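Notes from the Clernano lab visit, April 24, 2026

Got to Cliltmont late, missed the intro talk. Straight into the demo hall – loud, hot, no chairs.

Main result they wanted us to see: two-arm policy trained on 1,574 demos, then 300 test trials with backgrounds it never saw in training. Their claim is that changing the walls hurts way more than changing the objects. Swap the envelopes, barely a dip. Swap the wallpaper and it falls apart, unless the traning set had busy patterns in it too.

One trial got thrown out for a logging fault so the plots say 299. Fine by me.

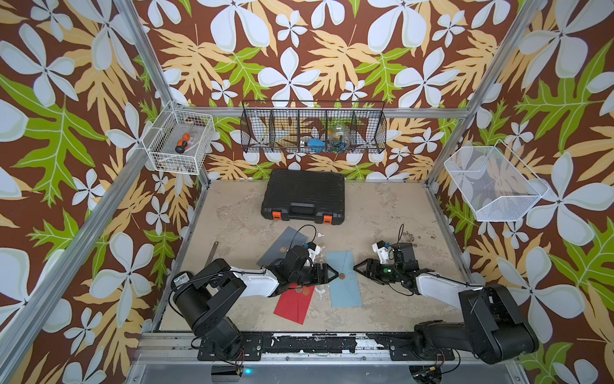
Asked if 3 wallpapers is enough to say anything general. Got a shrug and "more coming". The Grumside people want to rerun it on thier own arms, would like to see that. Chauke booth next, if the shuttle shows up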